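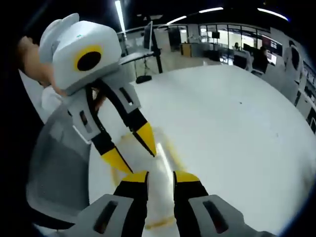 May 13, 2022
Document examination room, Lostdale
Entry by M. Rahman. Matter: Skernine invoices, second box

Work resumed on the second box of paper received from the Sallivstead office. The seal was checked against the receipt sheet before opening and the number agreed. Box opened in the presence of Mitra Nouri, who signed the sheet. The contents are invoices and delivery notes issued by Skernine to the district roads department, with a thin folder of letters at the back. The letters were left in their folder and will be dealt with separately.

The question put to us by the investigating office is a narrow one: whether the delivery notes were made out on the dates they carry, or prepared together at a later time. We have not been asked whether the gravel and kerbstone were delivered, and nothing in this notebook should be read as a view on that.

Sheets numbered in pencil, lower right corner, reverse side. Total in this box: 64. Two were stuck together along the top edge and were separated with the thin bone folder. No loss of paper. A small tear on sheet 19 was present on receipt and is noted on the sheet.

Oblique light, first pass. Low lamp from the left, then from the top. Signature impressions from the sheet above can be made out on a good number of the delivery notes. On sheets 22 to 31 the impression on each note matches the signature on the note that precedes it by date, although those notes are spread over several months. This would be consistent with a single pad signed at one sitting. It would also be consistent with a pad kept in order and used only for this customer, and the report must say so. M.N. considers the second explanation weak, as the pressure and slant hardly vary across the run. I have recorded her view and will form my own after the second pass.

Sheet 27 is to be looked at again. The impression there is doubled, as if the sheet had moved, and I could not settle which signature lay on top.

Inks. Blue ballpoint throughout, apart from four notes in black. Under the filter set the blue inks fall into one group. The black inks fall into two. No sampling has been carried out and none will be until written consent to remove material has come back from the prosecutor's registry. The request was sent on Monday and should be chased.

Amounts. Not our concern in the strict sense, but while numbering I noticed that the quantities on the invoices are nearly all given as 1000 or 4000 kilograms exactly, whereas the weighbridge slips in the first box show uneven figures. Mentioned to M.N., who will pass it to the accounts examiner by the usual memorandum. It is not to appear in the document report.

Printed forms. The blank delivery notes carry a printer's line at the foot reading Farina, with a form code. The code on the early notes is the same as that on the late ones. If Farina changed the code at each print run, as some printers do, this would be of real use to us. Letter drafted to Farina asking for the dates of any runs under that code and for a specimen of each. Letter is with M.N. for signature. The form in use before October would be the most valuable specimen, and the letter asks for it by name.

Equipment. The lamp on the left-hand stand flickers for the first few minutes. Allow it to warm up before taking any reading. The comparison microscope was cleaned and the stage checked with the test slide — reading correct. The filter marked 60 has a scratch near the rim, well outside the working area. Entered in the faults book.

Storage. Box resealed at the end of the session, new seal number written on the receipt sheet and countersigned. Returned to the cabinet, upper shelf, next to the first box. Key back in the safe.

To do
Second pass under oblique light, sheets 1 to 64, lamp from the right
Sheet 27 again, both readers working separately
Chase registry for consent
Farina letter to go out once signed
Ask Sallivstead whether any unused pads were kept at the Skernine office

M. Rahman
Read and agreed, M. Nouri, except as to the weight given to sheets 22 to 31, on which I shall add a separate note.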